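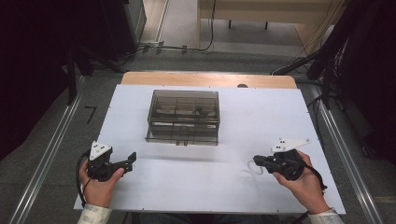 Start position, both grippers in hand, lid on.

Sun 14 January

Box task, student project, second weekend on it. Writing this up before I lose the thread. Colleagues picking up the Jusside data on the shared drive should read the part on pads first, then the rest.

Plan for the day was to get a clean run of demos on the clear box with the lid, both hands, and to have enough by evening to start a first training pass. The target for the term is 1,000 usable demos across all tasks, due in April. We are well short of that, but the box was the task holding everything else up, so it went first.

Setup is the same as last time. White board on the table, box set back from the near edge so there is room for both hands in front of it. Every demo begins with the jaws facing each other. We talked last week about letting people start wherever they like, and I still think that is right for later, but for the first pass I want one fixed start.

Calibration took longer than it should have. The Geter script failed on the left gripper twice with the same timeout and then passed after I reseated the cable. I have not looked into why. If you see "no pose, left" in the terminal, reseat before doing anything else. Restarting the whole script costs more time and did not help me either time.

Tracking dropped out when I turned the left wrist too far inward. Marker plate facing the ceiling is fine, tilted is fine, turned toward my chest is not. Wrote this on the task card.

Order of the task as I am doing it now:

Lid off with both hands, set down clear of the box.
Right hand goes in, left stays low near the front corner of the board.
Item out, hold, item back in.
Lid on.
Both hands back to start, stop recording.

The old order had the left hand bracing the box the whole time. I dropped that. It made the demos slow and the right cable kept catching on the left gripper. The box moves a little without the brace, and the policy will have to live with that.

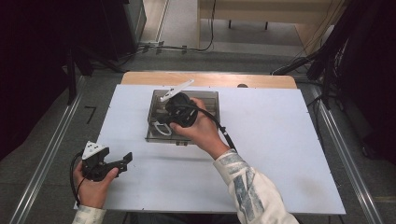 Right hand working over the open box, left parked low at the front of the board.

Reaching in is the slow part. The dividers leave very little room to open the jaws, and coming straight down I kept touching a wall. Coming in at an angle from the right works better. It also puts the back of my hand between the head camera and the box for a good part of the reach, so the wrist view has to carry those frames. I asked for a second opinion on this in the group thread, no answer yet.

Cable routing: run it over the back of the hand and then along the forearm. I tried it under the wrist for a few demos and it pulled on the gripper every time I reached forward. Over the back is better. Leave slack at the hand.

Count for the day: 69 recorded. Of those, 4 thrown out on the spot (two dropped lids, one where I forgot to stop the recording, one with the left track gone for most of it). The rest still have to go through the Miris checker. I ran it on the morning batch only and it flagged a time offset between the head and wrist streams. It is constant within a session so we can correct it afterward, but please do not train on the raw files until that is done. 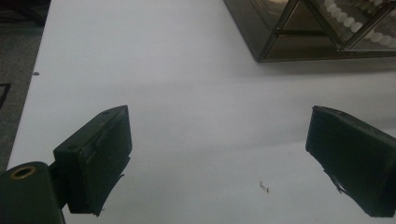
Pads are the main thing to fix before anyone records again. I had been blaming my own handling for the bad grips on the small items, then went through the wrist camera footage and saw the state of them. On the right finger there is a flap of pad material torn loose near the bottom, and the left pad is scuffed with a sliver peeling off at its lower edge. A grip that lands low on the finger is closing on that and not on good rubber. There is also a thin bent bit of wire or a staple lying on the white surface between the fingers, which should have been picked up before recording. Adding "wipe down and clear the surface" to the start checklist.

Ordered replacement pads through Thiele, same thickness as the current ones. Until they come I can trim the loose piece with a blade, but that changes the contact surface, so anything recorded after trimming goes in a separate folder. Do not mix them with today's.

To do:

Swap pads on both grippers, note the date on the gripper log.
Recalibrate after the swap, jaw width especially.
Run the checker on the afternoon batch.
Fix the stream offset and write the corrected files next to the raw ones.
Task card still says to brace the box. Change it.
Try the lid with the box turned a quarter turn. Ten or so demos is enough to see if it is worth doing.

Battery on the laptop went to 2 percent during the last upload. It finished, but I have not compared file sizes against the local copy. Keep the local copy until that is done.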